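Open house at the Utiditz furniture works

Posted by Portela Travel Notes
Tue 18 November
5 comments
22 shares

We took the early bus from Nidow and got to Utiditz before the gate opened. The works has been on the same street since 1824, and it still makes tables, benches and not much else. Entry was free. You sign a sheet and they give you a paper badge.

The tour starts in the drying shed, where boards are stacked with thin strips between them. Our guide said the pale boards take the longest to sort, as the customers who order them are fussy about color. After that we crossed the yard to the saw hall. It was loud and we were given ear plugs.

The finishing room was quieter and I stayed there longest. Bemer is the name of their light table line, and the tops are kept plain so the grain does the work. On a top like that the lines run in long curves, some so faint you have to bend down to find them, with a few darker tan stripes among them. 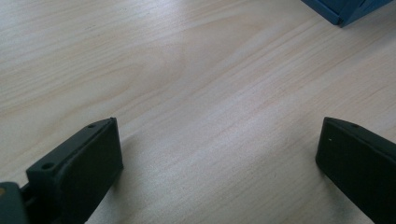 I asked about care, because our kitchen table at home is a mess. The answer was a damp cloth, a dry cloth after it, and no spray cleaners. They also said to keep a new top out of direct sun for the first few weeks.

The shop is by the exit. Cutting boards from offcuts were 70 each, which I thought was too much, so I bought a small tin of wax. The coffee stand closed before we got there.

The next open house is in September. Parking is on the far side of the yard and fills up early. The bus back to Nidow stops across from the main gate.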